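The River Was Already There: Renata Lucero on Writing "The Clurkine Ferry"

Renata Lucero did not set out to write for young readers. Her first two manuscripts were for adults, and both are still in a drawer at her house. The third started as a short story about a girl who takes over her father's ferry in the winter of 1847, and it kept getting longer.

"I had twelve-year-old Nora on page one and I thought she would be grown by page ten," Lucero says. "She stayed twelve for the whole book."

"The Clurkine Ferry" came out in April 2019 from Bastus, a small press that publishes historical fiction for ages nine to thirteen. It follows Nora Devane through one season on an Irish river, when the landlord's agent wants the crossing closed and half the parish needs it to reach the road to the port. The town of Clurkine is made up. The work of running a flat-bottomed ferry on a rope is as close to the records as Lucero could get it.

She spent most of one August reading estate letters and toll books. The toll books were more useful. They gave her the price of taking a cow across, and the name of a man who was charged double for shouting at the horses. He is in chapter four.

"Letters tell you what people wanted somebody else to think," she says. "A toll book has who crossed and what they paid. I could build a day out of that."

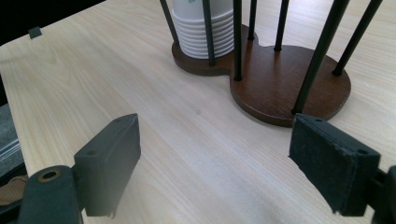
Rin Koyama
Books Editor

Her editor at Bastus, Sinéad Brophy, asked for one large change. In the early draft Nora's father died in the first chapter. Brophy wanted him alive but too sick to work, lying in the back room and giving bad advice.

Lucero argued against it for a month and then tried it. "It fixed the middle of the book," she says. "She had someone to disobey. Before that she was only sad."

The famine is on nearly every page, and I asked how she decided what to leave in for a reader of ten. She said she went by what Nora would have seen from the boat. Nora sees families leave with very little. She sees fewer people come back on the return trip. She is sent out of the room for some conversations, and the reader goes out with her.

"I didn't want to soften it," Lucero says. "I also didn't want to stand behind her and explain it over her head."

The finished book has 31 chapters, most of them short. Lucero taught fifth grade for years and used to read aloud after lunch, and she wrote each chapter to fit that slot. The longest is the flood, which she rewrote more often than any other part and still thinks runs a page too long.

Readers write to her mostly about the agent, Mr. Vandenberghe, who is polite to Nora all the way through. Several have asked whether he is supposed to be a villain. She tells them to look at what he signs.

She is now working on a second book, set on the other side of the Atlantic, with Nora's younger brother as the narrator. It has no title yet. She has 88 pages and expects to throw out the first chapter.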